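Reusing Memory Modules from Retired Desktop Computers
Student project report, Storside site
2025-06-15

1. Background

Desktop computers are commonly replaced on a fixed cycle, whatever condition their parts are in. At Storside, machines leave the teaching rooms and go into storage until a recycling firm, Zotton, collects them. Memory modules have no moving parts and usually outlast the computer they were bought with. Until now they have left the building inside the case.

The project asked whether it is worth pulling the modules, testing them and putting them back into use. We looked at labor time, failure rate and demand. Hard drives were left out of the study because of the data erasure rules that apply to them.

2. Sorting

The stock was sorted first by memory generation, then by capacity, then by rated speed. Generations cannot be mixed, as the notch in the contact edge sits in a different place on each and the module will not seat in the wrong slot. Capacity and speed were read from the label where there was one. Unlabeled modules were set aside and identified later on a test machine.

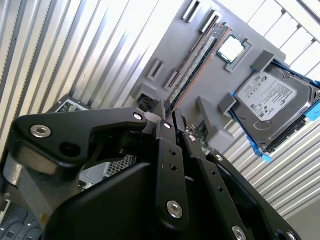

Speed turned out to matter less than expected. A board runs all its modules at the rate of the slowest one, so a fast module placed beside a slow one works but gains nothing. We therefore stored modules in matched pairs wherever possible. Single modules went into a separate tray and were used only in machines with one free slot.

A total of 551 modules were logged. Each was given a serial line in a shared spreadsheet with source room, type, capacity and test result.

3. Test method

Each module was tested alone, in the first slot recommended by the board manual, with all other slots empty. The test program was started from a USB drive and left to complete two full passes. A single error in either pass counted as a failure. No module was retested after failing, with one exception: where the machine did not start at all, the contacts were cleaned with isopropyl alcohol and the module was tried once more.

Testing was the slow part of the work. One pass on a large module takes well over an hour, and the bench machines were left running overnight for most of August. Handling time per module was short by comparison. Grounding straps were worn throughout.

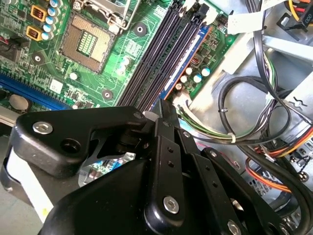

Figure 2. Memory slots on a desktop motherboard.

4. Results

Of the logged modules, 19 failed. In 7 of these the machine did not start even after cleaning – the rest started but produced errors during a pass. We found no clear link between failure and age. Modules from the Lindsay building failed slightly more often than the others, but the group is too small to support a conclusion.

Demand was harder to measure. The older generation makes up most of the stock and fits few of the machines still in service. The newer modules were claimed quickly, mainly for office computers that had been slow with many browser tabs open. We had planned a before-and-after timing of these computers but did not get access to enough of them.

5. Comments on the draft

The draft was circulated on the Furkar project list before submission.

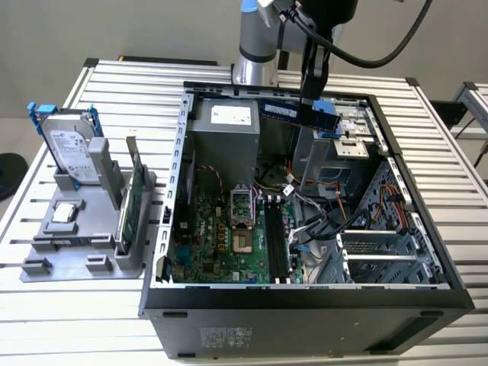

One reader objected that two passes are too few, and that a marginal module may show errors only when warm, after several hours under load. The same reader asked for a longer test on a sample of the modules that had passed. We agree with the point. A longer test was not possible with the bench time left, and the pass results should be read with this limit in mind.

6. Remaining work

The older modules are still in storage. Two options are open: offer them to other schools, or send them to Zotton as separated material. The spreadsheet needs a column for the date of reuse, so that later failures can be traced back to the test. Labels should also be moved from the bags to the modules themselves, as several bags were mixed up during the last week and their contents had to be identified again.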